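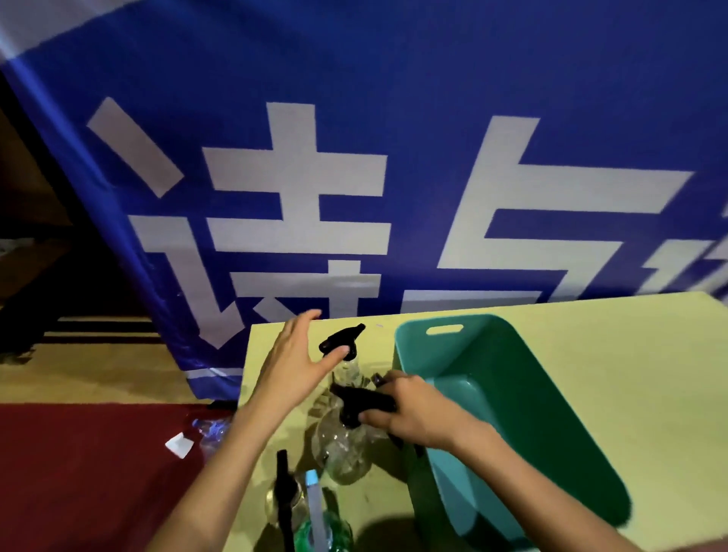 I started learning poems by heart in March, mostly out of spite. My phone had died on a long train ride and I found out that the only thing I could recite, start to finish, was a jingle for Clarnus floor wax. Forty years of reading and that's what stuck!

So I asked my friend A-yeong Han for help. She teaches an evening class above the Seo bakery, and all anyone does there is memorize. There's no discussion of themes and no essay due. You pick a poem, you take it home, and you come back and say it out loud while the rest of us try not to move our lips.

My first one was twelve lines long and it took me nine days. I'm not proud of that. I taped it to the bathroom mirror, then to the fridge, then (bad idea) to the dashboard. I had the first eight lines in no time and then hit a wall, because I always started from the top. A-yeong told me to learn it backward – last line first, then the last two, then the last three. That way you're walking toward the part you know best. I got the rest of it done over a sink full of dishes.

She grew up with this. Her grandmother had her saying old Chinese and Korean verses before she could read them, and she says she didn't understand half the words until she was grown. One would just open up on her, years later, waiting for a bus. I love that. I was taught the other way around, where you weren't allowed to enjoy a poem until you'd explained it.

What surprised me was how physical it is. You find out where the poet wanted you to breathe. You find out that a line you thought was plain has a little hitch in it, and your tongue trips there every time, and after a week you start looking forward to the hitch. Short poems aren't always easier, either. Anything that rhymes is a gift. The ones that repeat a line with one word changed are murder, and I've now given up on the same one twice.

I wondered how far people take it, so I called Adinis, the small press that puts out the pocket books we use. The woman who picked up had 100 poems in her head and talked about it the way other people talk about their tomato plants. One of their readers had sent in a notebook of everything he'd learned since high school, and the total came to 3,437 lines. I have 40. I'm fine with that, mostly.

I say mine on walks now, out past the Girkidero parking lot where it's only me and the geese. Last week I got through all three without a stumble, and then a cyclist came by and I lost the whole last verse. I had to go home and look it up.

Reader comments

marlene_t
The backward trick works for piano too. My teacher made us do it and I hated every minute.

Old Dutch
I had to learn one a week in sixth grade. Couldn't tell you what I had for lunch but I can still do the shipwreck one.

pvk
Does the class take beginners? And does the bakery stay open that late?

marlene_t
@pvk I've been, they do take beginners. Bakery closes at six, so eat first.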